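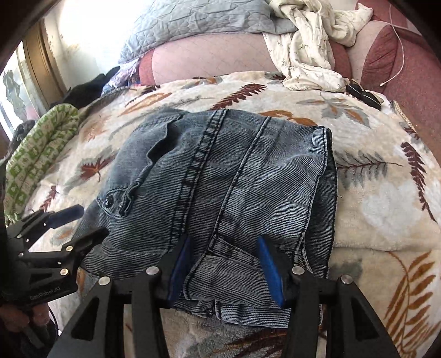

Irina Pană has commented that the lengthwise fold recommended on this page also suits corduroy, provided that the pile is brushed in one direction before the garment is put away. Her full answer appears second below.

Clavcombe Household Exchange
Clothing and Linens > Folding and Storage

Folding jeans on a bed so that they keep their shape in a drawer

Posted by Condley Residence Office

Our office prepares the printed housekeeping sheet that is given to new residents each March. The section on clothing storage is under revision, and we would appreciate guidance on denim.

The rooms do not have a table large enough for folding, so residents are expected to use the bed. Most beds are made up with a plush blanket. We have received several remarks that jeans folded on this surface come out crooked, with one leg longer than the other, and that the bundle opens again when it is lifted. The dresser drawers are 10 inches deep and 26 inches wide on the inside. Residents may wish to store jeans flat or standing on edge, and we have no preference.

We would like to know the following. Is there a method of folding that works on a soft surface? Should the back pockets face in or out? Does it matter where the waistband ends up? Please note that the sheet allows us one short paragraph and one diagram, so a method with many steps cannot be used.

3 replies shown

Tumaini Laizer

The method below is the one I have used in teaching basic laundry skills, and it does not require a hard surface.

Pull the blanket tight before starting. A plush surface grips denim, and the lower leg will stay where it is while the upper leg slides. For the same reason, do not drag the jeans across the bed to straighten them. Lift them and lay them down again.

Close the top button and the fly. Hold the jeans by the waistband at the two side seams and give them one firm shake. Lay them down flat with the front facing up, then bring one leg over onto the other so that the back pockets are on the outside. Match the waistband first, then the hems. If the hems do not meet, the error is nearly always at the crotch seam, where the fabric sticks out in a point. Tuck that point in so that the long edge is straight.

Smooth the leg with the flat of the hand from the waist toward the hem. At this stage the pair should be one long strip.

For a drawer 10 inches deep, fold the hem up to just below the waistband, then fold the strip in thirds. The finished bundle will stand on edge if the last fold is pressed down firmly. Please measure one finished pair before printing the sheet, as heavy denim makes a taller bundle than light denim.

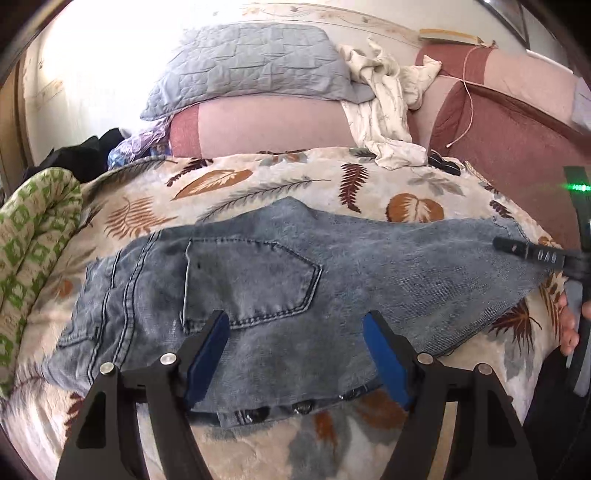
Is it necessary to iron jeans before they are stored? Ironing is optional, and smoothing by hand while the fabric is still slightly warm from the dryer is enough for most households. The jeans must be fully dry in either case.

With regard to pockets, I advise facing them out. The stitching is thick, and two pockets folded against each other form a lump in the middle of the bundle. Pockets should also be emptied, including the small one at the front.

Irina Pană

I agree with the reply above in general and wish to add two points.

First, frayed edges. Many jeans are now sold with a raw hem, and others become frayed with wear. A raw hem should be folded to the inside of the bundle so that loose threads do not catch on neighboring garments or on the drawer runner. Long threads may be trimmed with scissors. They should not be pulled.

Second, the waistband. I recommend that it remain on the outside, facing up, if the jeans are stored on edge. Residents can then find the pair they want without unfolding the others. I keep 13 pairs in this manner in a Nurov dresser, in two rows, and they have held their shape well. If the jeans are stored flat, the waistbands should alternate left and right. A stack with all the waistbands at one end will lean. I would limit a flat stack to 4 pairs.

Corduroy may be treated in the same way, with the brushing I mentioned in my comment.

Okonkwo

We just roll ours. Takes less room.

Comment from Condley Residence Office

Thank you for the replies. The fold described by Tumaini Laizer will be used in the printed paragraph, with the note on raw hems added if space permits. Rolling was considered in an earlier edition and was withdrawn after residents reported deep creases at the knee. The diagram will show the waistband facing up.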